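Part 4: Hanging and leveling your Losa shelf

OK, the boxes are open and the parts are sorted, so now we get to the fun bit! I've put up more of these than I care to admit (my sister's whole hallway in Villbridge, for one), and this is the order that works for me.

1. Hold the metal rail against the wall at the height you want and make a light pencil mark at each end. Don't press hard, that pencil is a pain to get off flat paint.

2. Set your level on the rail and fix the marks. I like a long level for this. The little one that comes in the Boveo hardware bag will do if you're stuck.

3. Find your studs. If you only hit one, use the gray anchors for the other holes.

CAUTION: Check for wires and pipes before you drill. Straight above an outlet or a switch is the classic bad spot.

4. Drill, push the anchors in flush, and drive the screws until they're snug. Stop there! Cranking them down bends the rail, and then the shelf rocks forever.

5. Slide the shelf onto the rail from the front (two people if yours is the long one) and tighten the set screws underneath with the small hex key.

Note: If you bought the kit before October, your set screws are the older size and the hex key is taped inside the lid of the box. I threw mine out and had to order part 2935 from Hervieu.

6. Put the level on top, front to back this time. A slight tilt is easy to fix by backing off the left set screw a quarter turn and snugging up the right.

7. Leave it alone overnight before you load it up. After that, start with light things and keep them near the wall.

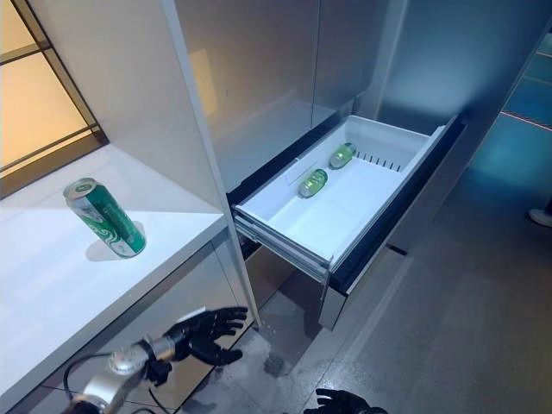 Green can near the front edge of a glossy white shelf.

8. Wipe away your pencil marks and any dust with a damp cloth. Skip the scrubby sponges, gloss scratches if you so much as look at it wrong.

Keep the leftover screws in a labeled bag. You'll want them for the end caps in Part 5.

Yoga Manurung, updated Jun 9, 2018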